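Chapter 4
What a Poet's Life Can and Can't Tell Us

Reading time: 6 min

Open almost any book of poems and you will find a short note on the author. It gives a birthplace, a school, a job or two and perhaps a prize. Students tend to read it first. This chapter asks whether they should.

Take Henryk Jasińska, whose second collection, Melis, sold over 2,000 copies. The note on its back cover says he worked on fishing boats, and reviewers duly found the sea in every line. One heard waves in a poem that is plainly set in a dentist's waiting room. Jasińska spent 2 summers on the boats. He taught grammar for most of his working life, and no reviewer has yet looked for the classroom.

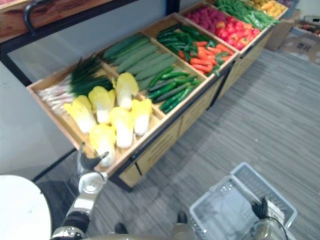 Publishers know what a good note can do. When Plivora reissued his first book, Juvach, the note grew longer and the teaching vanished from it altogether. Perhaps there was no room - though there was room for the boats twice.

None of this proves that a life has no bearing on the work. Some poems are hard to follow without a few facts, and we will read one of those in the next section. But a fact has to earn its place. Before you go on, read the poem "Ridex" with the note covered, and write down what you think it is about.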